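The planner that learned to wait

Two-armed robots spend much of their time doing nothing useful. One arm moves, the other holds still in case it is hit, and the cycle time grows. At Zovwood, a small software firm in Flillham, most of the past year's work has gone into shortening those pauses without raising the number of collisions.

The product is called Sang. It is a planning layer that sits between a perception stack and the motor controllers of a bimanual cell. It takes in a list of candidate grasps, a model of the table and the current state of both arms, and returns two trajectories with a shared clock. It does not drive the motors itself. The controllers below it run their own loops and will refuse any command that breaks a joint limit, whatever Sang thinks of the matter.

One clock, two arms

The usual way to plan for two arms is to treat them as a single machine with twice as many joints. This gives good paths when it gives any, but the search grows quickly and planning time is hard to predict. The other way is to plan one arm first and make the second avoid it. That is fast, and it tends to leave the second arm parked.

Sang does something in between. Each arm is planned alone, against the static scene, and the two paths are laid against each other in time. Where they would meet, the software looks for a change of timing before it looks for a change of shape. An arm may slow down, start late or hold at a safe point on its own path. Only if no timing works is one of the paths bent, and then only over the section where the conflict lies.

Timing changes are cheap to compute. A path that has already been checked against the table and the fixtures stays valid if it is merely run more slowly, so the only test left is arm against arm. Zovwood's regression suite holds 1548 recorded planning problems, and every change to the scheduler is run against all of them before it is merged. The suite was smaller at the start. Each failure seen in the laboratory is saved with its full input, given a short label and added to the set.

Planning is repeated while the arms move. The scheduler runs at 20 hertz and keeps the last accepted plan in hand, so that a missed cycle leaves the arms with something valid to follow. If 8 cycles pass with no new plan, both arms are brought to a stop along their present paths. Earlier versions cut the motion at once, which was hard on the gearboxes and moved whatever was being held.

What the cameras are asked for

Perception is kept deliberately narrow. An early design asked the vision system for the full pose and class of every object, and the planner waited until it had them. On a cluttered container that could take longer than the move.

The present version asks a simpler question: which surfaces can a gripper close on, and how sure is the estimate? Object class is used only to rank the answers. A screwdriver handle and a plier grip are both treated as graspable bars with a width, a direction and a confidence value. Long tools get one further check, as a bar picked up far from its centre of mass will swing, and the space it may sweep is added to the arm's own volume for the rest of the move.

Clear plastic remains the awkward case. Depth sensors tend to look through it or return scattered points from its edges, and the planner is then handed a container wall with holes in it. Sang deals with this by fitting a box to the rim and filling in the sides as solid. The fitted walls are made a little thicker than real ones. This costs some reachable grasps near the edge, and the loss has been accepted for now.

A transparent case inside a transparent box is worse. The grasp finder sees coloured handles behind the lid and offers them as targets, although no finger can reach them. The current remedy is a contact test: the gripper closes at low force, and if it stops at a width that does not match the estimate, the grasp is struck off and the region is marked as covered. A learned detector for clear lids is in trial, but it is not yet trusted to overrule the test.
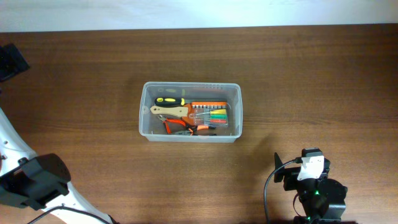
Sorting out the order of work

Above the motion planner is a task layer that decides which item is taken next and by which arm. It began as a fixed rule, nearest gripper first, and this failed often on packed containers. The nearest item was frequently underneath another one.

The layer now builds a small graph of which objects appear to rest on which. Edges are weighted by confidence and rebuilt after every pick, because lifting one tool commonly shifts the rest. The search looks only two picks ahead. Deeper searches were tried and gave plans that were out of date before they could be used.

Handing an item from one arm to the other is modelled as a grasp like any other, with the giving gripper entered as an obstacle until it opens. On the test set the planner chooses a handover in up to 29 per cent of tasks, mostly where the target position is out of reach for the arm that made the pick.

Tooling

Much of the engineering time has gone into Andent, the replay tool used beside the planner. It records each message that passes in or out of Sang and can play a run back with the clock stopped at any cycle. A developer can change one cost weight, resume from that point and compare the two results joint by joint.

Recordings are deterministic as long as the perception output is stored along with them. Running the vision stage again gives slightly different point clouds each time, and early replays drifted from the originals for that reason. Andent now stores the processed grasp list by default and keeps the raw depth data as an option - the files are large, and most faults can be traced without it.

The next release, planned for May, will add soft limits on wrist cable twist to the cost function. At present the planner may wind a wrist in one direction over a long series of picks, and the operator must include an unwinding move by hand.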